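三明治

三明治是以面包夹入蔬菜、肉类、蛋或奶酪等馅料制成的食品，通常冷食，也可加热后食用。面包既是容器，也是主料，其外皮的硬度与内里的松软程度对成品口感影响较大。

结构

常见的三明治由上下两层面包和中间的馅料构成。生菜多取叶缘卷曲的品种，叶片常露出面包之外，使成品显得饱满。生菜洗净后须沥干，以免面包受潮。盛放时可使用浅盘或小托盘，下方另铺餐垫。

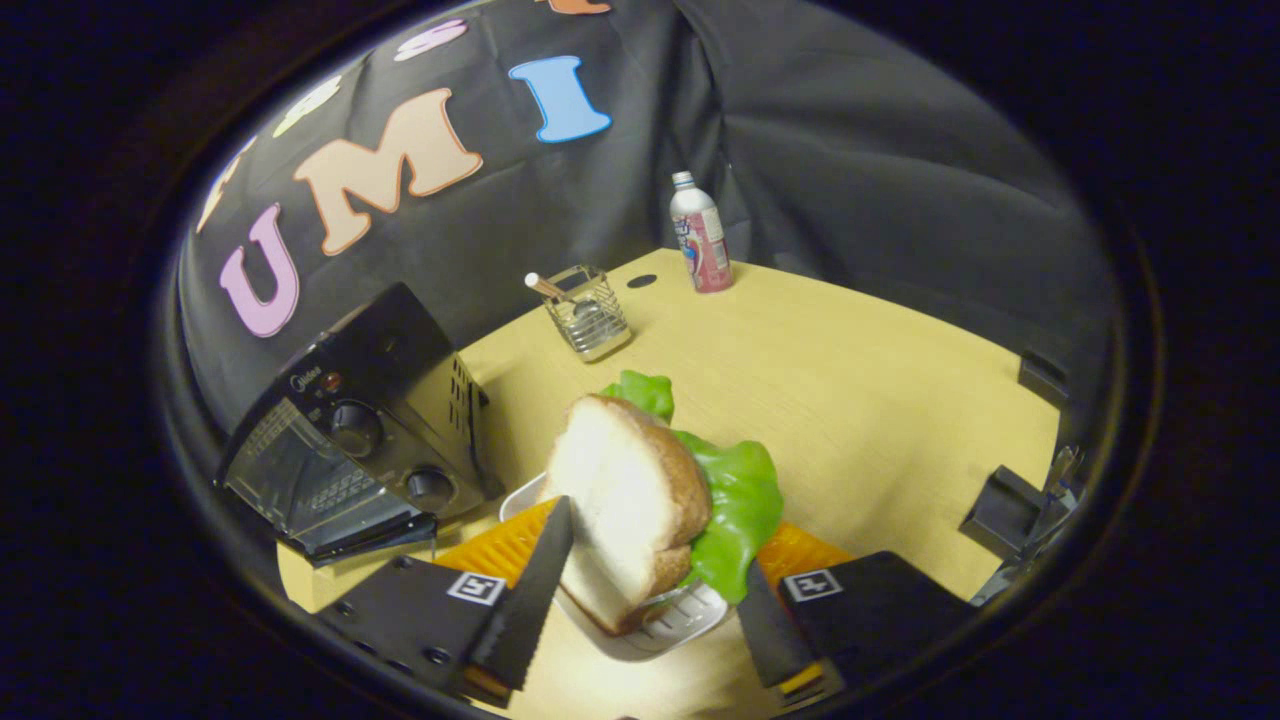

加热与器具

需要加热的三明治一般先烘烤面包，再夹入生菜等不宜受热的材料。家用器具主要有两类：

台式小烤箱：设玻璃门与金属烤架，以旋钮调节，适合较厚或带馅的面包。烘烤温度多设为200摄氏度，夹有奶酪者需6分钟。

吐司炉：面包片竖直插入槽中，两面同时受热，只适用于未夹馅的切片。儿童过家家玩具中亦有仿其外形的制品，部分采用透明外壳，可见内部插槽。

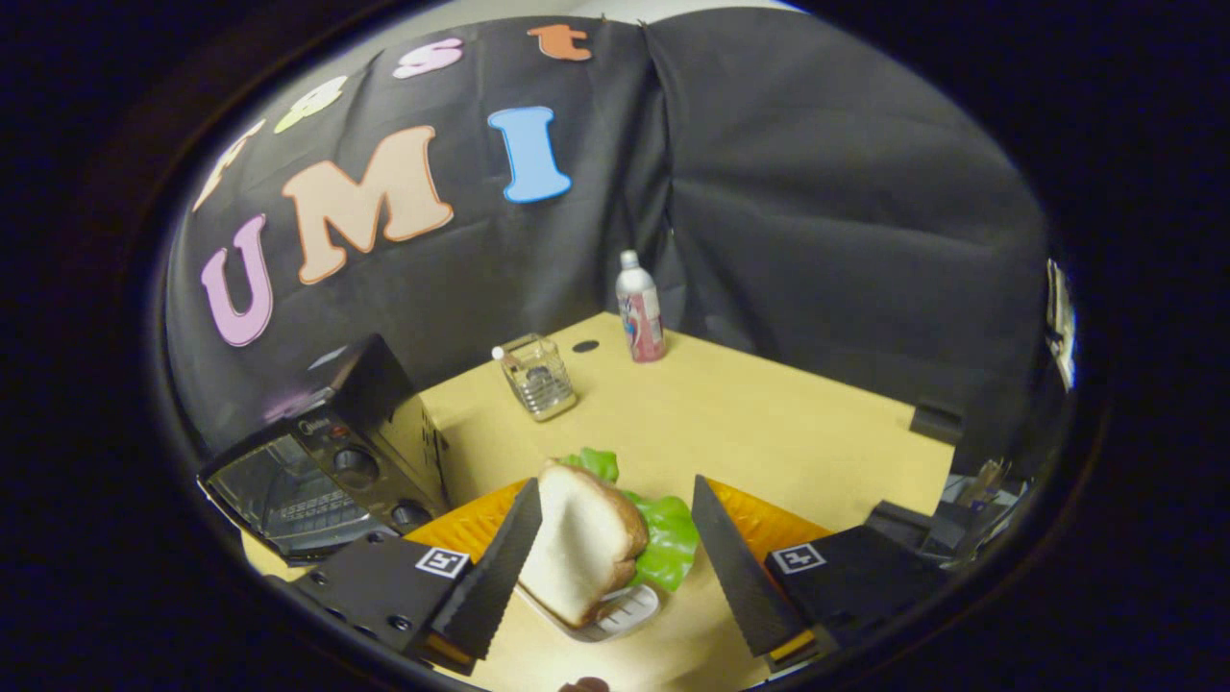 桌面左侧的黑色小烤箱与靠后位置的透明玩具吐司炉

保存

夹有生菜的三明治不耐久放，宜现做现食。需携带时，酱料应与面包分开包装。贝内代塔·加利（Benedetta Galli）所编《普利西茨冷食手册》（Plisitz）建议，面包出炉后静置40分钟再切片，以保持切面平整。

参见

吐司
生菜
小烤箱

本条目最后修订于2019年7月3日，星期三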